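Plesix Desk: binder handling, first-person recordings

Version 5 of the data card, February
Maintained by Sveva D'Amico and Tiina Kiiskinen

Summary

Plesix is a two-arm desk robot that we are building in Memel, the shared workshop where both of us have a bench. The arms should one day take over a small piece of office work: open a lever-arch binder, put papers in or take them out, close the binder and return it to its place. Before we let the arms try this, we recorded people doing it by hand, from the height of the head. This folder contains those recordings, the labels and two small scripts.

The set has 1,014 clips from 17 sessions. All clips are silent. We removed the sound before the first upload and we do not keep a copy of it.

What is on the desk

The setting is simple on purpose. There is a light wooden desk against a pale wall, gray lever-arch binders with printed papers inside, and an orange translucent file organizer with steps on the left. We kept the organizer in all sessions as a fixed thing that the arms must learn to leave alone. It is also useful for aligning the views, as its color is easy to separate from the rest. 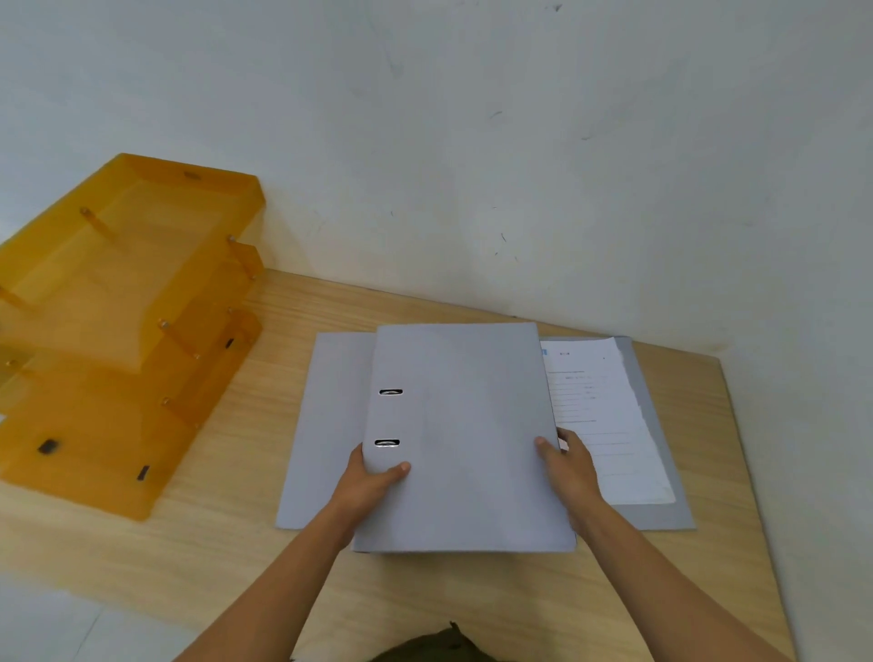

The labels follow the hands first and the objects second. For every clip we note which hand holds, which hand is free, and what each one touches. When a hand is between two objects and touches neither, the label is "free", also if the intention looks obvious to the person who labels. We discussed this rule for a long time, and Tiina was against it at the beginning. Now we both use it.

Folders

clips/ – the video files, one per action
labels/ – one text file per clip, same name as the clip
sessions/ – one short note per session: who recorded, which binders, anything strange
joo/ – the labeling tool, see below
level/ – the script that corrects the tilt of the view

Actions

We use 7 action names. Please keep the spelling if you add clips, as the scripts do not forgive a capital letter.

lift – a closed binder leaves the desk
carry – a closed binder moves above the desk or above another binder
stand – a binder is put upright
open – the covers are moved apart
rings – the fingers work at the ring mechanism
sheets – the papers are moved, straightened or turned
close – the covers come together

The hardest pair is "rings" and "sheets". Papers that are threaded on the rings fan out and curl, and the fingers pass from metal to paper very quickly. If you cannot decide after watching the clip two times at half speed, write "rings?" with the question mark. The training script ignores these lines, and we look at them together when there is coffee.
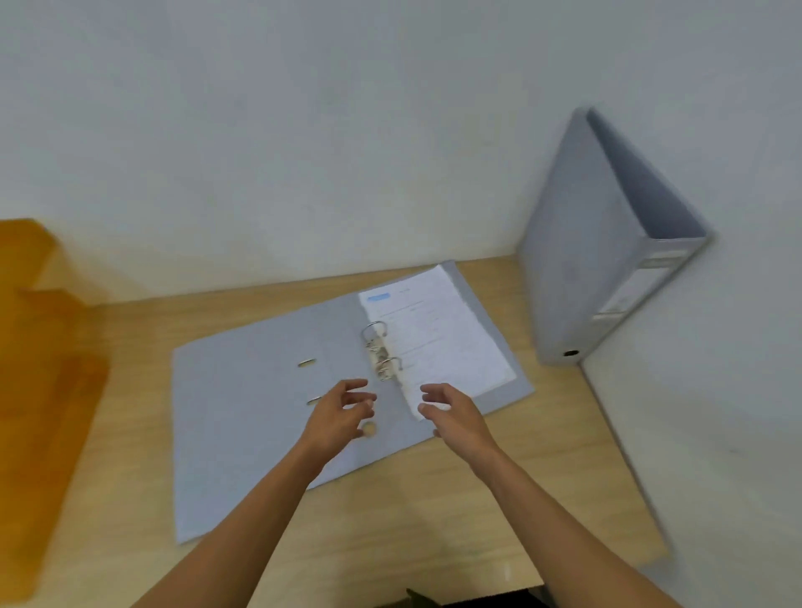 Joo, the labeling tool

Joo is a small Python program by Tiina. The name is Finnish for "yeah", and it is what she says when a label is accepted. It shows the clip and waits for keys: the number row for the action, left and right arrows for the hands. Press S to save. It does not save by itself, and we have both lost an evening to this.

Level, the tilt correction

A person who works at a desk leans the head, and then the back edge of the desk runs diagonally. Level finds the edge where the desk meets the wall and turns the view until the edge is nearly horizontal. It works well when the wall is one plain surface. When the corner of the room is in view it sometimes takes the wrong line, so check the output before you use it. The files in clips/ are without correction.

Known problems

– The hands are blurred in fast moments, mostly in "sheets". We did not remove these clips. The arms will be slower than a person, but the model should still see how a real hand moves.
– The text on the papers is too small to read at our resolution. Do not try to use the set for reading documents.
– Objects at the edge of the view can be cut or out of focus. The organizer is the most frequent case.
– Gray on gray is difficult. If one binder is above another, our first segmentation model joins them into one big object. Sveva is working on a fix with the finger holes as reference points, but it is not ready.
– Session 5 was recorded with the wrong exposure lock. You can use it for the hands, please not for color.

Use and changes

You may use the clips for your own robot, at home or in a workshop, and you may share what you train on them. We ask you to keep this card together with the files. Please do not try to find out who the persons are from their hands or arms.

If you find a wrong label, send us the clip name, the line, and the label you would put in its place. One correction per message is easier for us. We read the messages in the evening, usually after 19:00, when the bench is free.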